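Race Engineering for Beginners
Week 6 notes: the pit stop and the undercut

Okay, these are the tidied-up notes from Tuesday. I talked too fast in the second half (I always do when we get to strategy), so I've written that part out at more length than I managed on the board. Bring them to the lab, please, and bring a calculator that isn't your phone.

Where we left off

Last week was tire wear, and we ended with the wear curve for our practice circuit, Vutdale. Quick reminder of the setup: the race is 43 laps, everybody has to use two different tire compounds, and there's no refueling. So every car makes at least one stop. The question for this week is which lap you make it on, and why a team might pick a lap that looks wrong on paper.

What a stop costs

The first thing people get wrong is thinking the cost of a stop is the time the car is standing still. That's the part on TV, so fair enough! But most of the loss is the pit lane itself. You're crawling along at the speed limit while everyone else goes by at full speed on the other side of the wall.

Let's do it with the Vutdale numbers. The limited stretch is 200 meters and the limit is 70 kilometers per hour. Divide by 3.6 and you get a bit over 19 meters per second, so the car needs just over ten seconds to cover it. A car on track covers the same distance in under four seconds. That's more than six seconds gone before anyone has touched a wheel gun, and we haven't added the standing time, or the braking on the way in, or getting back up to speed on cold tires.

Write it like this in your notebooks:

pit loss = (lane time - track time) + stationary time + entry and exit losses

Abílio Torres asked whether the pit loss is the same for every team. The lane part is, give or take. The stationary part isn't, and the entry part depends a lot on the driver. Braking right up to the line is a skill, and some drivers give away half a second there every single time without noticing.

The undercut

Say you're stuck behind Hirnico. You're a little faster but you can't pass, and both cars are on old tires. You stop first. Now you're on new tires in clear air while Hirnico does one more lap on the old set, and then they stop too. If what you gained on that one lap is bigger than the gap you started with, you come out ahead. That's the whole trick.

Three numbers matter: the gap before your stop, the gain per lap from new tires, and the difference between the two stationary times. Pit lane time cancels out, as both cars have to drive through it. Please convince yourselves of this before the lab -- it saves an awful lot of arithmetic.

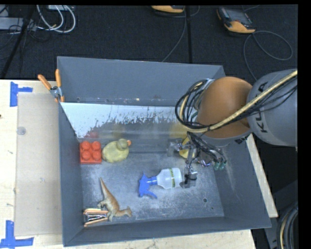

Red-orange brick and yellow duck, gray metal bin.

When the undercut fails

I can think of a few ways, and you'll probably come up with more.

You come out in traffic. This is the big one. The new tires are worth nothing if you spend your out lap looking at the rear wing of a backmarker. Always check where you'll rejoin before you call the driver in.

The tires won't warm up. On a hard compound and a chilly track, the first lap on new rubber can be slower than the last lap on the old ones. Then the car that stays out gains, and you've got an overcut. Assunta Cattaneo's group found this in their Kiltuvness data and thought they'd made a sign error. They hadn't, it's a smooth track and it's cold there in November.

You stop so early that you run out of tire at the end. You win the place on lap 18 and lose it again on lap 40. I'd call this the classic student mistake, except that professional teams do it too.

A word about models

Hae-won So ran 3,000 simulated races for her project and asked me if that was enough. For the average finishing position, sure. For rare stuff like a safety car coming out on exactly the wrong lap, I'd want more, and I'd want to know where the safety car probability came from. A big number of runs doesn't fix a bad guess at the start.

For the lab

Work in pairs. Take the Siddiqui timing sheet from the course folder and find the earliest lap where the undercut on the car ahead would have worked. Show the rejoin position too. Then add one second to your stationary time and do it again.

Gianni Morelli is covering the lab desk, and Rebecca Sala has the spare timing sheets. Reading for next time is the chapter on safety cars -- skip the appendix, it uses the old rules.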